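Stories Essays Poems Back Issues Submit

Reading Room > Fiction > Short

The Gilska Inheritance

Aunt Gilska left seven hundred dollars, a house in Oswood with a bad porch, and a letter saying that everything was to go to whichever niece wanted it least.

Mercy Muli read this out loud twice. Across the kitchen table, her cousin Ye-seo Yeo ate a cracker.

"I don't want it," Ye-seo said.

"I don't want it more."

"You brought a tape measure."

Mercy put the tape measure back in her bag. She had only wondered about the front room, in the way a person wonders about the moon.

The lawyer, Mr. Dekker, had driven over from Jeltside in February slush and wished to be home by four. He asked each of them to make a statement. Ye-seo said the house smelled of soup and that she had been unhappy in it for 16 summers. Mercy said she had been unhappy in it for 16 summers as well, and had also been stung there.

"By what?" said Mr. Dekker, writing.

"Is that relevant?"

"I'm paid until four."

They broke for tea. Ye-seo went through the linen closet, which she said was purely to confirm how little she cared for it, and came back holding a green towel.

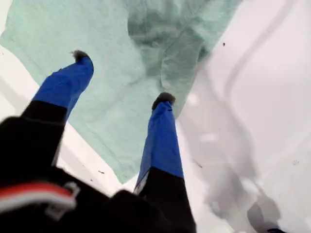
The green towel, spread out.

"She dried my hair with this," said Ye-seo.

"She dried the dog with that."

"Before or after?"

Mercy considered the years involved and decided to be kind. "After."

Ye-seo folded the towel in four and set it on her lap, where it stayed. Mr. Dekker looked at the towel, then at his form, and made a small mark.

"I'd like it noted," said Mercy, "that she's keeping that."

"It's a towel."

"It's part of the estate."

At ten to four Mr. Dekker ruled that Ye-seo, having shown attachment, had lost, and that the house was Mercy's. Mercy objected for as long as seemed decent. Then she asked him to hold the other end of the tape measure.

Ye-seo drove back with the towel on the passenger seat. She had put the seat belt over it.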